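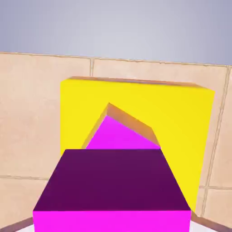 Yellow cube and magenta wedge, computer rendering.

I have worked in event venues for many years, first in Bangkok and now in Holorbridge, and I still get nervous when the doors open. Last November we had a trade fair for small food producers in the old Fahy hall. The hall can take 2,656 people standing, but our licence for that day was for 2,000, and I think this was wise.

There were 176 stands. My colleague Pauline Cropper made the floor plan and I did the queues. Queues are my subject, I can talk about them for a whole evening. At the last fair we had one entrance and people waited outside in the rain. This time we opened 3 doors, and we put the coffee far from all of them. In the first hour everybody still used the door on the left. I stood outside with a paper sign and my arm up like a policeman. It helped a little.

The exhibitors were mostly kind. Siriporn Mahawong brought her chilli pastes and sold all of them before lunch, then she stayed until closing with an empty table and talked with people. One man from Braster was angry about his socket. He was right — it was dead, and the electrician was eating his sandwich in the van.

What I would change: wider aisles near the hot food, more chairs for older visitors, and a quieter corner for those who really want to discuss an order. Music I would take away completely. Pauline does not agree with me about the music.

The spring fair is already on the calendar, on a Saturday again. I have asked for the same hall and a different electrician.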